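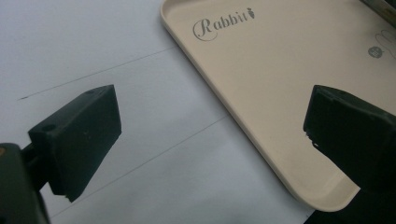

I met Eirini Petridis on a Tuesday, a little after eight in the morning, and she'd already been at the bench long enough to be on her second coffee. She runs Clollel, a small outfit that sells a hand-held gripper kit and the service that goes with it. You rent the gripper, your people do ordinary tasks with it, you send the recordings back, and Clollel cleans them up so you can train an arm on them. I'd been hearing about the kit all summer from people who build picking cells, and I wanted to know if it was worth the money.

"Pick it up first," she said, before I had my notebook open. "Everybody wants to talk about the software. Pick it up!"

So I did. It's lighter than I expected and the trigger has a nice long pull (I have small hands and could close it all the way, so there's that). I spent the next ten minutes trying to get hold of the rim of a tray, and I was terrible at it. I kept coming in too steep. Eirini watched me for a while and then tipped my wrist with one finger.

"Flat objects are where you find out what you bought," she told me. "Blocks and cups, anyone can do blocks and cups. A tray has this low little rim, it slides, it turns on you when you push on one corner. If a customer tells me they've only tested on blocks, I tell them to go to their kitchen."

I asked who the customers are. Mostly small shops, she said, the kind with one or two arms and no research staff. One of the first was Plenitz, which packs catering orders and wanted an arm to set trays square on a belt. They took the kit for a month and sent back 137 recordings. Clollel kept 122 of them.

"The other 15 were somebody in a hurry," Eirini said. "You can hear it, almost. Grab, shove, done. I don't want those. The arm will learn to shove."

That screening is the part of the service I ended up liking best. Each batch comes back with notes written by a person, and she showed me a few. They're blunt! One just said "slow down before contact, you are guessing." I'd have been annoyed to get that, and then I'd have slowed down.

Now the complaints, because I had a few. The fingers are plain black blocks and they take a beating. I asked her straight out how long a pair lasts and she didn't dodge it.

"The corners go first. They chip. You can keep working with chipped corners for a good while, but once it gets to the face that does the holding, change them. We put a spare pair in every case and people still call me for more."

A replacement pair is $71, which made me wince. She says the next version will use a tougher material from a supplier called Awad, and that the price should come down, but she wouldn't give me a date and I didn't push. The manual also needs work. The section on setting up your table is half a page long, and it's the thing every new user gets wrong. Eirini's own advice, which isn't in there anywhere, is to rule your lines on paper before you start so you can put the object back where it was.

"Paper and a pencil," she said. "I have customers who spent a fortune on the arm and won't buy paper."

How much recording do you need? Her answer for a single job with a single object is 200 good ones, and she'd like them from at least two people. I asked about the Nasden kit, which promises you can get by with far fewer, and she laughed and said she'd read the brochure too.

I took a case home for the weekend. By Sunday night I could get the tray on most tries, and my wrist was sore in a place I didn't know about. I've asked to keep it through August.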